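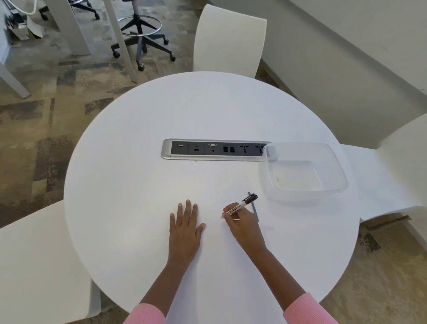 How long should I wait before I repaint a room after washing the walls with sugar soap?

Leave it overnight with the window open, and longer in a cold room. Touch the corners and the part behind the radiator before you open the paint.

Posted in: Walls and Ceilings

jala_house
Thank you for the answer above. I have a second question about the same room. It is a small bedroom, north side, and the old paint is a yellow cream from the previous owner. I bought two cans of Billero matte in a soft gray. My sister says I must put primer first. The man in the shop said the paint covers everything in two coats. Whom should I believe?

dry_brush_75
Your sister. Shops say two coats about everything. Cream under gray gives you a greenish look in the evening, and then you buy a third can.

pmutiso
I do not agree with dry_brush_75. If the old paint is sound and not shiny, you can go directly on it. I did my whole hallway like this, cream to gray, and there is no green. Primer is for bare plaster, stains and gloss. 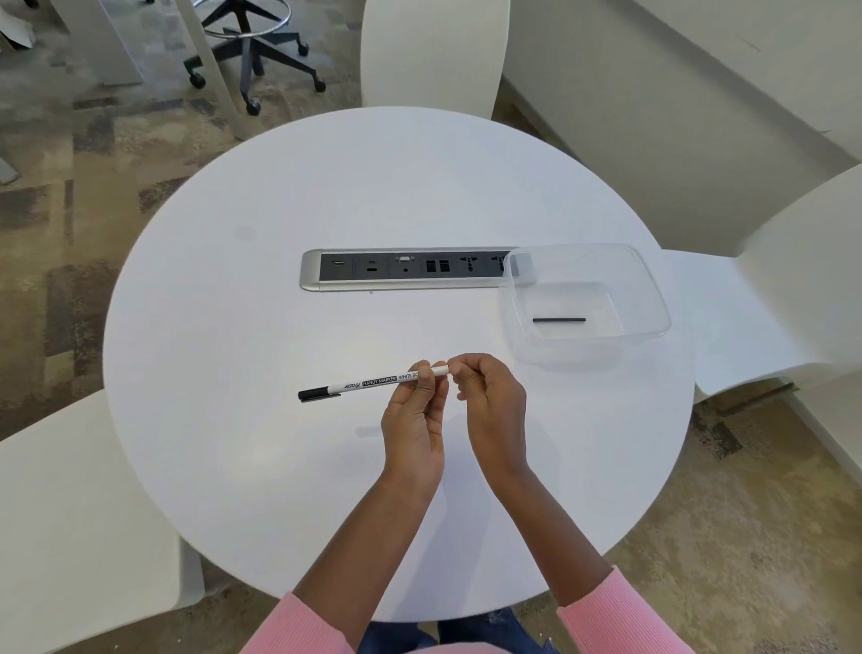 I should add that I sanded lightly first, with a fine paper, and wiped everything with a damp cloth. It took one morning. The dust is the worst part, so close the door and put a towel under it.

dry_brush_75
A hallway has different light. She wrote north side. In a north room every undertone comes out, and I have seen it in my own house.

jala_house
Please do not fight because of my bedroom :) The wall is not shiny, but there is one brown stain near the ceiling, the size of a plate. It was there when we moved in. The roof was repaired in January.

Gladys Mutiso
Then we have a different situation. The stain will come through any water paint, first coat, second coat, fifth coat. You need a stain blocker on this spot. Only on the spot, with a little extra on each side. You do not have to do the whole wall.

pmutiso
Agreed with Gladys (same family, but I agree anyway).

dry_brush_75
So she needs primer after all.

pmutiso
On one plate of wall, yes. 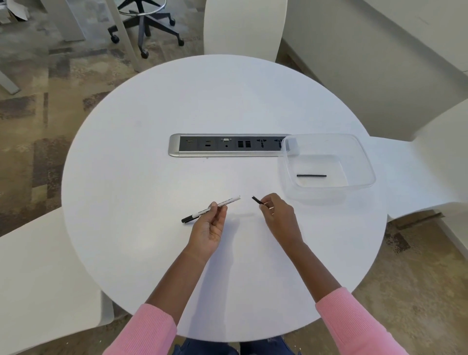 For the rest I stay with my opinion. Paint a square behind the door, two coats, and look at it in the morning and again at 8 in the evening with the lamp on. If it looks green to you, buy the primer. If not, you saved the money.

jala_house
This I can do. One more thing: the label on the can says four hours between coats. Is it really enough?

Priya Nakamura
In summer it is enough. In winter I wait until the next day. Once I was impatient with a dark blue from Noravance, and the roller pulled the first coat off in strips. I had to sand the complete wall again.

jala_house
I painted the test square yesterday. In the morning it is a nice gray. In the evening it is a little bit green, but my husband says it is the lamp.

dry_brush_75
It is not the lamp.

pmutiso
Change the bulb first, please. It is cheaper than a can of primer.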